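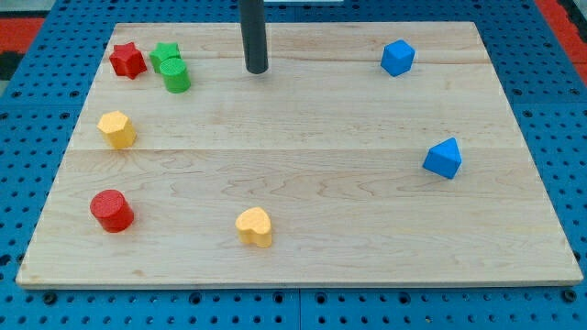 로봇이 느려 보이는 건 성능 탓이 아니라 누군가 일부러 느리게 해 둔 것일 때가 많다, 그러니 구경할 때 속도만 보고 판단하지 말아 달라. Ginevra Santoro 씨가 지난번 강의 게시판에 남겨 준 댓글을 제 식으로 줄이면 이런 얘기예요. 저는 이 댓글이 너무 반가워서 오늘 강의 노트를 아예 여기서 시작하기로 했습니다.

로봇 작업 입문, 5주차 강의 노트
Sesstead 공개 시연 다녀온 이야기와 과제 안내

월요일 오후에 같이 갔던 분들은 다 기억하시죠? 비 오는데 버스 정류장에서 건물까지 꽤 걸었잖아요. 못 오신 분들도 계시니까 그날 본 것과 들은 것을 제가 적은 메모대로 옮겨 볼게요. 순서가 좀 왔다 갔다 해도 이해해 주세요 (제 메모가 원래 그렇습니다).

1. 작업대 이야기부터
우리가 제일 오래 서 있었던 곳은 블록 작업대였어요. 구멍이 줄 맞춰 뚫린 파란 작업판 위에 밝은색 나무판을 놓고, 그 위에 색색의 작은 블록을 흩어 놓았죠. 빨강, 초록, 노랑, 파랑이 두 개씩이고 같은 색이라도 모양은 서로 달라요. 빨강은 별과 원기둥, 파랑은 정육면체와 삼각기둥, 이런 식으로요. 그 위로 짙은 회색 막대가 내려와 있는데, 시연에서 맡은 일은 이 막대로 블록을 밀어서 옮기는 것입니다. 집는 게 아니에요, 밀기만 해요!

현장에서 "저게 뭐가 어려워요?" 하는 질문이 나왔었죠. 저도 처음엔 똑같이 생각했어요. 그런데 손가락 하나로 지우개를 책상 끝까지 똑바로 밀어 보세요. 조금만 중심을 벗어나도 지우개가 빙글 돌아 버립니다. 집는 로봇은 한번 제대로 잡으면 물체가 손을 따라오지만, 미는 로봇은 물체가 어디로 미끄러지는지 계속 살피면서 손의 위치를 고쳐야 해요.

2. 모양마다 다른 밀기
원기둥은 어느 쪽에서 밀어도 닿는 면이 둥글어서 접촉점이 금방 옆으로 흘러요. 정육면체는 면 한가운데를 밀면 비교적 얌전한데 모서리를 건드리면 확 돌아가고요. 육각기둥은 그 중간쯤 된다고 생각하시면 됩니다. 별과 하트는 오목한 데가 있죠? 막대 끝이 거기 들어가면 오히려 편해요. 별의 두 뿔 사이나 하트의 위쪽 홈을 이용하면 블록이 덜 빠져나가거든요. 대신 그 홈을 찾아 뒤로 돌아가는 길이 길어집니다.

블록끼리 모여 있을 때는 또 다른 문제예요. 왼쪽 위에 빨간 별, 초록 별, 초록 원기둥이 바짝 모여 있는 배치를 생각해 봅시다. 초록 별은 원기둥에 일부 가려져 있어요. 이 각도의 카메라 한 대로는 별의 전체 윤곽을 바로 얻을 수 없으니, 보이는 부분으로 나머지를 추정하거나 원기둥부터 치워야 합니다. 어느 쪽을 택할지는 다음 시간에 조별로 토론할 거예요.

3. 말로 시키는 명령
Boslow라는 이름의 제어 프로그램 기억나세요? 설명을 맡은 Assunta Cirillo 씨가 명령문 목록을 보여 주셨는데, 서로 다른 문장이 1,203개라고 했습니다. "파란 정육면체를 노란 하트 쪽으로 밀어" 같은 단순한 것부터 "초록색 두 개를 떼어 놓아" 같은 것까지 있대요. 저는 두 번째가 훨씬 재미있었어요. 얼마나 떨어져야 떼어 놓은 건가요? 어느 걸 움직여야 하나요? 사람끼리는 대충 알아듣는 말인데 기계한테는 기준을 정해 줘야 하잖아요.

연습 기록은 모두 1,547회, 그중 채점까지 끝난 것이 1,377회라고 들었습니다. 성공률은 제가 못 받아 적었어요. 혹시 적으신 분은 게시판에 올려 주세요, 부탁드립니다!

4. 속도 이야기 (다시 댓글로)
Santoro 씨의 말은 현장에서도 그대로 확인됐어요. 담당자분이 관람객이 있는 날에는 속도 상한을 낮춰 둔다고 하셨거든요. 그러니 시연을 볼 때는 빠르기 말고 이런 걸 봐 주세요. 막대가 블록 뒤로 돌아갈 때 다른 블록을 건드리는지, 블록이 돌아갔을 때 어디서 다시 미는지, 멈춰야 할 때 멈추는지. 저는 멈추는 순간이 제일 궁금했는데 앞분 우산에 가려서 두 번이나 놓쳤습니다.

5. 과제
종이에 나무판을 그리고 블록 여덟 개를 놓으세요. 가운데는 비워 두고 가장자리를 따라 느슨하게 둘러놓으면 됩니다. 그다음 노란 하트를 파란 삼각기둥 옆으로 옮기는 경로를 막대 기준으로 그려 오세요. 블록의 경로만 그리면 절반만 인정합니다. 막대가 어디에 처음 닿고 몇 번 고쳐 닿는지가 핵심이에요. 제가 해 보니 11번이나 고쳤습니다. 더 적게 되면 꼭 보여 주세요.

읽을거리는 Skultevitz 자료집의 접촉과 마찰 부분입니다. 수식이 부담스러우면 그림만 먼저 보셔도 돼요. 다음 주에는 Cocco 실습실에서 만나고, 강의실 문은 평소처럼 오후 두 시에 엽니다. 지우개 하나씩 가져오세요.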